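4. Setting Up the Ticket Eater

Read section 3 (Cabinet Placement) before you begin. The Lidason ticket eater ships with the hopper locked and the counter set to zero.

4.1 Before power-up

1. Place the cabinet on a level floor, at least 10 inches from the wall.
2. Unlock the front door with the key marked 661.
3. Remove the two red shipping screws from the shredder tray. Keep them for future moves.
4. Slide the waste bin in until it clicks.
5. Close and lock the front door.

CAUTION: Do not reach into the ticket slot while the power cord is connected. The rollers start when a ticket passes the sensor.

4.2 First count

1. Plug in the cord and turn on the rear switch. The display shows LOAD for up to 60 seconds.
2. Press MENU, then select Ticket Type. Choose Standard or Barholm Narrow.
3. Feed one strip of 70 tickets, printed side up.
4. Check that the display reads 70. If it does not, clean the sensor window with a dry cloth and repeat step 3.
5. Press PRINT. The receipt should show the same total, the site name and the date in the form 23/07/2021.

Note: Torn or folded tickets are counted as one ticket each. Tickets joined with tape will jam the rollers.

4.3 Linking to the prize counter

1. Connect the gray data cable to port B on the Lumitz counter terminal.
2. On the terminal, open Devices and select Add Ticket Eater.
3. Enter the serial number from the plate inside the front door.
4. Scan a test receipt. The terminal accepts each receipt once only.

If the terminal shows "No Reply," check that both ends of the cable are seated and restart the ticket eater first, then the terminal. For service, contact your Shehu dealer and have the serial number ready.

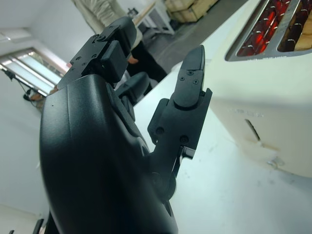
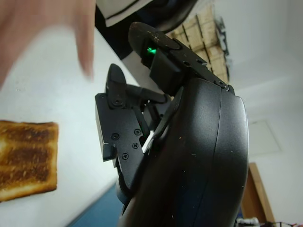 Black robotic hardware, close up. The first picture also shows a cream-colored toaster.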